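Staleris Program Newsletter
Safety and Reliability

Garment Handling Work Paused After Grip Fault

The Staleris program has paused part of its garment folding work following a fault in the hand-held grippers used at the Pelness site. No one was hurt. The fault was reported on Aug 12, 2025, during a session on folding jackets on a bed, and the affected units were withdrawn the same day.

The operator had opened the gripper fully to release a sleeve. The jaws parted and then closed again without a command, catching the cloth a second time. The session log showed that the position sensor had briefly returned a false reading, and the controller responded as if the release had not begun.
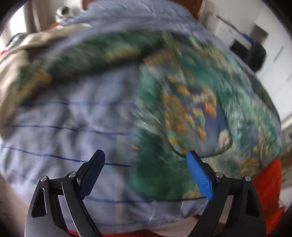 A review of earlier logs found the same reading in 7 of 30 sessions. In most of these the jaws moved only slightly and the operator noticed nothing. De Graaf, which maintains the equipment, traced the fault to a connector that works loose when the tool is turned repeatedly at the wrist. Folding calls for more of this motion than any other task in the program. 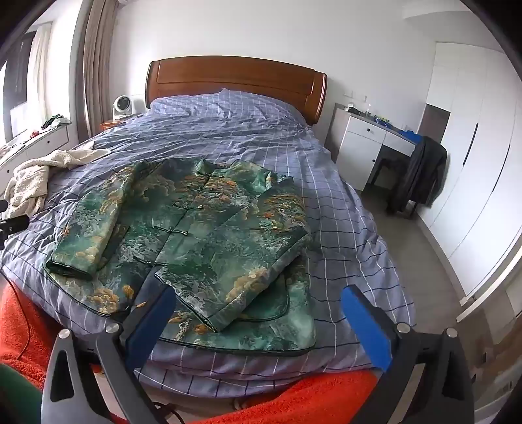
The force involved is low, but an unexpected closure near a hand is treated as a safety matter under program rules. It also affects the quality of the recordings -- a release that is logged incorrectly may later be copied by a robot trained on it. All sessions containing the false reading have been set aside until they can be checked by hand.

De Graaf will fit a locking connector to every unit. Each repaired gripper must complete 2000 open and close cycles without a false reading before it is returned to use. Until then, operators are asked to keep their free hand away from the jaws and to stop at once if a gripper moves without a command.
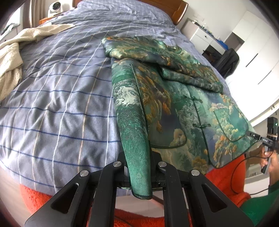 Zavenley, which runs the same model of gripper, has asked that the cycle test include wrist rotation, noting that a unit tested at rest on a bench could pass with the connector still loose. The request has been accepted, and the test procedure will be reissued before the end of August.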